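What is inside cardboard?

Find an old delivery box and look at one of its walls from the front. It looks like a single thick sheet of paper. Now turn it and look at a cut edge. There are three layers.

The two outside layers are flat. They are called liners. The layer in the middle goes up and down in waves, and it is called the fluting. Cardboard made this way is called corrugated cardboard. "Corrugated" means folded into ridges.

Why does it have waves?

Try this with a sheet of writing paper. Stand it on its edge and let go. It falls over. Now fold it into a zigzag, like a fan, and stand it up again. This time it stays up, and you can rest a light book on top.

The folds make the paper stiff. Each wave in the cardboard is a row of small arches, and arches are good at holding things up. The spaces between the waves are full of air, so the box stays light.

How is it made?

At a box factory, paper arrives on very big rolls. One sheet is warmed with steam to make it soft. It goes between two rollers with ridges on them, like the teeth of a gear, and comes out wavy. Glue is put on the tips of the waves and the flat liners are pressed on. Then the board is dried, cut and folded into boxes.

The Noltine box works in Helstead makes 70 kinds of box. The smallest is 9 cm long and the biggest is 163 cm long.

Looking at the edge

A narrow strip is the easiest piece to look at. Hold it so the cut side faces you. The waves run along between the thin outer layers, one tiny curve after another.
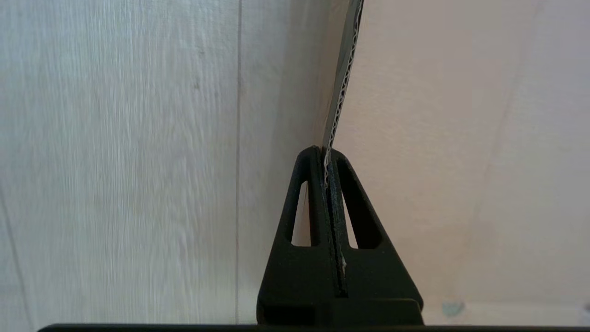
Try it yourself

You will need a cardboard box, a ruler and a grown-up with scissors.

1. Ask the grown-up to cut 6 strips, some along the waves and some across them.
2. Bend each strip gently.
3. Write down which ones bend easily and which ones stay stiff.

Words to know

Liner: a flat outside layer.
Fluting: the wavy layer in the middle.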